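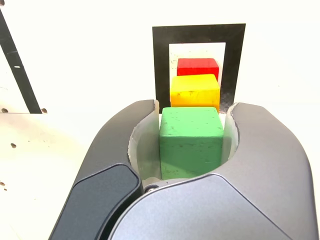 Week three of block demos

Aug 19, 2026

I said I would write up the block task once we had enough episodes to train on, and we passed that point this week. We have 622 recorded, of which 67 are thrown out and a few more are on my list to look at again. This post is mostly for my own memory and for Yurani, who takes over the rig next month while I'm away.

The task is simple on paper. The gripper takes the green cube, with the yellow and red ones behind it, and moves it to wherever the instruction says. Then the other two. One person drives, the other resets the blocks and types the instruction. We swap after every 2 sets because your wrist gets tired before you notice it, and the motions get sloppy.

What we changed

In February, on the first version of this, I drove every demo myself. The policy learned to do the task the way I do it, including a habit I have of stopping just above a block before going down. It would hover there for a long time and sometimes never go down at all. Leonie Fairweather watched a few of those runs and said it looked like me trying to park. So this time there are four drivers: me, Leonie, Yurani Cárdenas and Benedetta Guerra. Benedetta is the fastest and her episodes are the shortest. Mine are still the longest, but I have cut out most of the pausing.

We also stopped putting the blocks down neatly. It is hard to do. If you ask a person to place three cubes at random they put them in a row or a triangle, over and over. Leonie wrote a short script that gives a position and an angle for each cube, and whoever is resetting has to follow it. Some of the layouts are annoying, with one cube close behind another so the fingers have very little room on the far side. Those are the ones the old model failed on, so we kept them in.

Painted blocks

I get asked why we don't buy new blocks, as the paint is worn and has specks in it. I like them this way. The model has seen the marks from every side by now and it does not seem to care. I did order a clean set from Prastier and we recorded 210 of the episodes with those, so there is a mix. The clean ones are slightly more slippery in the pads and you have to close a bit further before you lift. Yurani, please remember this when you switch sets. I dropped the red one four times in a row before I worked it out.

Throwing episodes away

The 67 we threw out are mostly my fault or the cable's. The rule we settled on is that a missed grasp stays in if the driver recovers and finishes the task. If the driver gives up, or a hand comes in to fix a block, it goes. At first I deleted every miss, and the model then had no idea what to do after one. It closed on air and carried on to the drop spot with nothing in the fingers. Now it has plenty of examples of opening again, backing off and having a second try.

Benedetta thinks we should keep the abandoned ones too, in a separate folder with a label, for training something that can tell success from failure. I have kept them for now. They are on the Brunton drive under "abandoned" and not in the main folder.

Notes for Yurani

Wipe the finger pads before each session. Dust from the table gets on them and the grip changes.

Check that the camera has not moved. I compare the first picture of the day with the one taped next to the monitor. If it has moved, fix it before recording anything. Don't try to correct it afterward, I lost an afternoon to that.

Type the instruction before you start, never after. When you type it after, you describe what happened and not what was asked, and we had a few where those were different things.

Say so in the notes column if you are tired or trying something new. It helps later when an episode looks odd.

The first training run on the full set starts tonight. I expect it to do well on open layouts and badly on the crowded ones, and if that is how it goes we will record more crowded ones before touching anything else. Results in the next post, once I have run each layout enough times to trust them.

Faustino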